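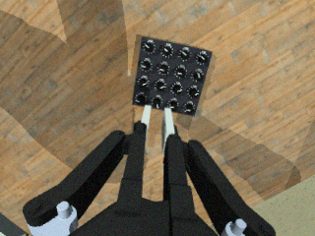

Why does the arm stop with fault 14 during a knob-turning run?
The controller has seen more grip force than the limit allows, usually after a fingertip has caught on the panel or on a neighboring knob.

Clearing fault 14 in Stuvora

1. Pause the run. Do not press Reset yet.
2. Open the Contact tab and read the last entry. It names the finger and the part it touched.
3. Back the gripper straight away from the panel in Jog mode, at the slowest speed.
4. Check that both fingertips are clear of the panel edge, then press Reset.
5. Load the panel pose again and rerun the approach without closing the fingers.

Note: A panel that has been rotated in the Zurkadow scene file keeps its old approach path until you save and reload.

CAUTION: Do not raise the force limit to get past this fault. A task file tuned that way can damage a real gripper – the limit is copied over on export.

If the fault comes back after two resets, restore the default task file and save the log (last 2000 lines) before closing the program.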